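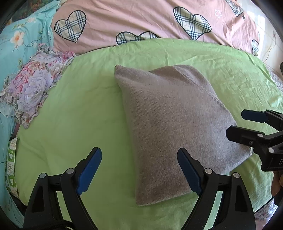
## 3. Preparing the first voyage

Read this section fully before you open the sealed envelope. Skendiver is a story game, and the story can be spoiled only once.

1. Choose one player as the Reader. The Reader keeps the Log Book and reads every passage aloud. The other players must not look inside it.
2. Put the star map on the table with the planet Trikach to the north. The station Quintana must be printed on the side nearest to the Reader.
3. Shuffle the 66 event cards and place them face down beside the map.
4. Give each crew a fuel sheet and write 1000 in the first box. With two crews, both crews begin with 1000. The fuel is never shared between them.
5. Each player takes a role card and reads only the front side. The back side is used after the landing on Trikach.
6. The Reader opens the Log Book at passage 2 and begins.

**Note:** Passage 1 is the prologue. It can be left out if all players already know how the ship Poltus was lost.

**Caution:** Do not turn the pages of the Log Book to search for an ending. Many passages stand next to each other without any connection, and a single sentence may tell you who sent the signal.

### 3.1 If you stop in the middle

Write the number of the last passage on the fuel sheet and put a paper clip on the event cards already used. Keep these cards apart from the others. When you continue, the Reader repeats the last passage from its beginning.

In the December printing, the fuel sheet has no line for the passage number. Please use the margin.

*Rules text and translation: Dušan Jelínek*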